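Gulley Makerspace - equipment group
Minutes of the meeting held 22 Jul 2025
Subject: trial of the Nirna two-arm simulation package

I took the minutes again, so blame me for the spelling. We had a full table and the heater was on the fritz, so everyone kept their coats on and we moved along at a decent clip.

1. Last meeting's minutes
Accepted as written, apart from the bit where I called the laser cutter "the laser printer" all the way through. Fixed now.

2. What we're looking at
For anyone who missed the last one, Nirna is the software Claltora sells for practising with a pair of robot arms on screen before you spend money on real ones. We've got it on trial until September. The starter licence is $1,000 a year and covers 3 seats. Claltora would also like to sell us the Kragh hand controllers, which are extra, and I'll get to those.

I put the practice bench up on the projector so we were all arguing about the same thing.
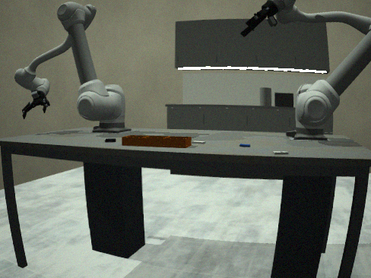
Nirna practice bench with both arms and the small parts laid out on the table.

Most of the room liked it straight off. The arms look like arms, the table has bits and pieces on it to go after, and you can swing the view down low to see what's going on underneath. One member felt the kitchen-looking background was a waste of computer power and would sooner have a plain room. I don't mind it myself - I find it easier to judge height with something behind the arms - but I said I'd ask whether it can be switched off.

3. How the trial has gone
I gave my report, which was longer than I'd promised (sorry!). Setting up took me a whole evening. The install guide skips a step where you have to restart before the licence shows up, and I only found that out by giving up and going home. After that it ran fine on the newer workstation. The older one has 2 screens and not much else going for it, and it chugged badly as soon as both arms were moving.

The orange block is the one everybody goes for first, and fair enough, it's the biggest thing there. The little flat pieces are much harder. I've spent more time than I'd like to admit chasing them, and my advice to the group was to start with the block and leave the flat ones until you've got a feel for how far the fingers open.

We then had a good long talk about views. You can work from across the room or from right down near the gripper, and people split pretty evenly on it. The close view is great for lining up the fingers, but you lose track of the rest of the bench and the shadow on the table can throw you.

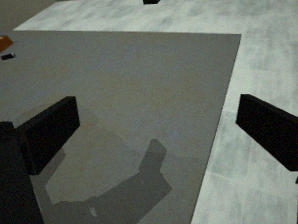 I've ended up flicking back and forth, far view to get over to the part and close view for the last little bit. It would be a lot nicer to have both up at the same time. The guide says you can, so either I've missed a setting or it's another skipped step. I'll chase it.

4. Hand controllers
Short discussion. The Kragh set would be more natural than keyboard and mouse, no argument there, but we haven't tried a pair and the group wasn't keen to buy blind. Somebody asked if we could borrow a set for the rest of the trial. I'll put that to Claltora in the same email.

5. Money
The licence would come out of the training budget, which would leave us $128 for the rest of the year. That got a bit of a groan. The welding people pointed out that they still need gloves, and they're right. We talked about charging a small fee for the intro evenings to cover some of it, and most people were comfortable with that as long as members under 18 get in free.

6. What we decided
Keep the trial going and hold off on paying until the September meeting. The older workstation is not to be used for Nirna in the meantime. Two intro evenings to be offered to members, sign-up sheet on the fridge.

7. Jobs
Me: email Claltora about the background, the double view and borrowing controllers.
Me again: write out the install steps properly and tape them up beside the workstation.
Training group: pick dates for the intro evenings and work out a fee.
Welding group: get a price on gloves.

8. Other business
The back door is sticking again. Please lift it as you pull. Whoever left a tray of muffins in the kitchen, thank you, they were gone before item 3.

Next meeting will be in September, same room, and hopefully with the heater fixed.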